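Kitchen Fitting and Appliance Housing
Unit 11: Built-in appliances in tall and wall cabinets
Course notes, second term
Tutor: Farzana Abbasi

Read these notes before the workshop session. Bring a tape, a combination square and the Unit 9 sheet on carcass assembly. The terms used for cabinet parts are the same as in that sheet.

1. Scope

The unit covers free-standing and built-in appliances placed in a cabinet compartment above worktop height or in a tall housing. It does not cover hobs, extractors or anything with a gas supply. Refrigeration is dealt with in Unit 12, as the air path behind a refrigerator follows different rules.

2. Terms

Compartment: the open box within a cabinet run in which an appliance stands or is fixed.

Front rim: the visible front edge of the compartment on all four sides. On painted cabinets the rim is often thicker than the carcass board behind it, and this reduces the clear opening.

Clear opening: the width and height measured between the inner faces of the front rim. It is smaller than, or equal to, the internal size. An appliance must pass through the clear opening even where it would fit the space behind.

Reveal: the strip of rim left showing beside and above the appliance once it is in place.

Control face: the part of the appliance front carrying the display and the buttons.

Swing side: the side of an appliance or cabinet door on which the free edge travels.

3. Measuring the compartment

3.1 Measure the clear opening at the top, the middle and the bottom. Record the smallest figure. Do the same for the height at left, centre and right.

3.2 Measure the depth from the back of the rim to the nearest obstruction, and not simply to the back panel. Sockets, plugs and pipe clips all count as obstructions. A moulded plug standing out from a surface socket is the usual cause of an appliance that sits proud of the cabinet.

3.3 Check the shelf for level in both directions. A shelf that falls towards the front will let a light appliance creep forward each time its door is pulled.

3.4 Check the diagonals. If the two figures differ by more than 2 mm, the reveal will look uneven and the carcass should be squared before any fitting.

4. Clearances

The figures in the appliance maker's instructions come first. Where a student exercise gives a made-up appliance without instructions, the instructions for that exercise will state the clearance to use. Do not carry a clearance over from one appliance to another because the two look alike.

Heat leaves most appliances at the back, the top or one side. Find the vents on the casing before deciding which gap may be closed with a trim. A trim kit supplied for the appliance will normally have slots in it. A strip of board cut to fill the same gap will not, and must not be used across a vent.

5. Adjacent doors and handles

Marks are lost every year in the practical test on this section. The door next to the compartment is commonly drawn as a plain rectangle, with its handle left off the plan.

5.1 Draw the handle at its full projection. A bar handle stands away from the door on its end brackets, and the bracket depth must be added to the door thickness when the door is shown open.

5.2 Draw the swing of both doors, cabinet and appliance, on the same plan. Mark any point at which the two arcs cross. Crossing arcs do not always mean that the layout fails, but the user will have to close one door before opening the other, and this should be written on the drawing.

5.3 Where a cabinet door is hinged on the compartment side, check whether its open position covers any of the control face. If it does, consider rehanging the door or fitting a hinge with a restricted opening angle.

5.4 Handles are ordered by hole centres and not by overall length. The Lenska bar handle used in the workshop overhangs its end holes slightly, and the Kakerano type does not. Mixing the two on one run gives a visible step.

6. The control face

6.1 The display and buttons should be seen and reached without stooping. For a single appliance in a tall housing, the shelf height used in our drawings is 700 mm from finished floor level unless the exercise states otherwise. State the height of the lowest row of buttons on the drawing as well as the height of the shelf.

6.2 Printed labels on brushed metal are often small. Strong light reflected from the panel makes them harder to read. When choosing a lamp position, stand where the user will stand and look for bright bands across the control face.

6.3 On a typical steel front the display is set high, with the long flat buttons in rows beneath it. The lower buttons are therefore the ones most easily hidden by a raised front rim or a deep shelf edging. 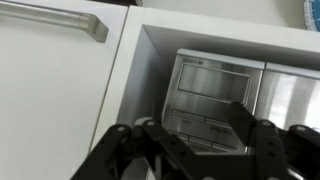 7. Finishing the opening

7.1 Wipe the rim and the inner walls before the appliance goes in. Dust left at the back cannot be reached afterwards without taking the appliance out.

7.2 Seal any cut board edge. Factory edges need no further treatment. Use the Afridi edge sealer from the finishing store, one coat, and leave it to dry for the time given on the tin.

7.3 Touch in chips on a white rim with paint matched to the door. Whites differ between batches, so test the match on an inside face first.

7.4 Slide the appliance in squarely, holding it by the casing. Do not push on the display window or the buttons. Steel panels show finger marks and should be wiped along the grain with a soft cloth.

7.5 Check the reveals, then open and close every adjoining door through its full travel.

8. Workshop exercise

Work in pairs on the Amevthorpe training carcass, bay 42. Produce:

a measured sketch of the compartment, with clear opening and usable depth
a plan at 1:10 showing all door swings and handle projections
a short note, half a page at most, on where the reveal could be trimmed and where it must stay open

Hand in all sheets on Wed 2 June. Late work is marked in September with the resits.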